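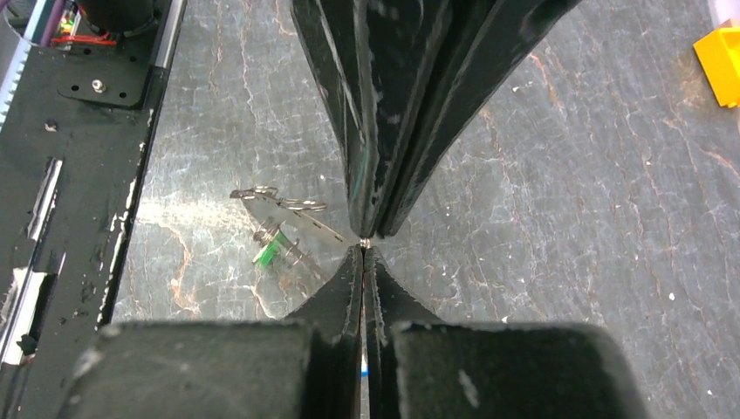
Print this page | E-mail this ticket

Ticket 183 - shared mailbox sync stuck, Udbridge office
Product: Prusura mail connector
Status: open, waiting on Nkosi support
Opened: 4/15/19

Sales inbox stopped syncing over the weekend. Last message in Prusura is Friday afternoon, webmail shows everything fine. So mail is arriving, just not being pulled across. No error on the dashboard, green tick next to the mailbox.

Tried so far:
- signed out and back in. No change
- removed the mailbox and re-added it. Pulled 40 messages then stopped dead
- new app password. Same again, 40 and stop
- different browser, pointless but did it anyway

Other mailboxes on the account OK. Only the shared one. Two people use it, both see the same thing.

Update - Nkosi first line say raise the sync interval to 30 minutes. Done. Made it slower, didnt fix it. Set it back.

Update - Turned on the detailed log. Connector logs in, asks for folder list, gets list, starts on Inbox, then just "waiting" untill it times out. Then starts from the top and skips what it already has. No message ID logged for the one it hangs on, which would be handy.
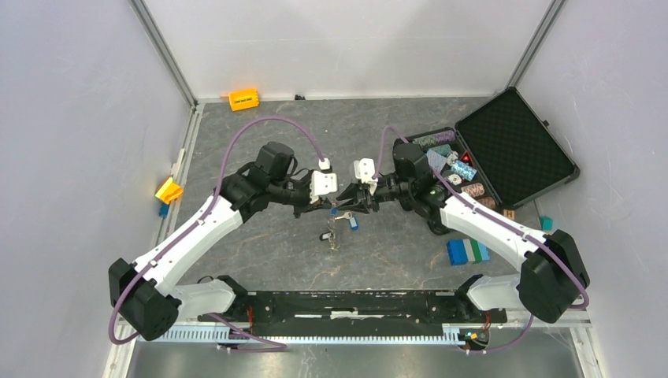
Moved on to filters after that. There's an old rule from the Testport days that forwards anything with "quote" in the subject to the archive mailbox, and the archive has a rule sending a copy back. Each waiting on the other. Same arrangement as the two arms, left one pointing in at the middle and the other reaching back at it. Switched off the archive side, left the sales side on. Inbox moved on past 40 and got to 183, then stopped again. Better but not fixed.

Questions for Nkosi:
1. Is there a limit on attachment size? Message 184 may be a large one, cant tell from the log
2. Can the connector skip a bad message and carry on
3. Why green tick when nothing is syncing??

Please dont close this one as solved. Last one got closed automaticaly and we had to start over in May with a new ticket number.

Log file attached, passwords taken out. Will try moving the big attachments to another folder tonight and re-run.

2 comments | 0 shares

Contact support | Copyright Nkosi | Back to top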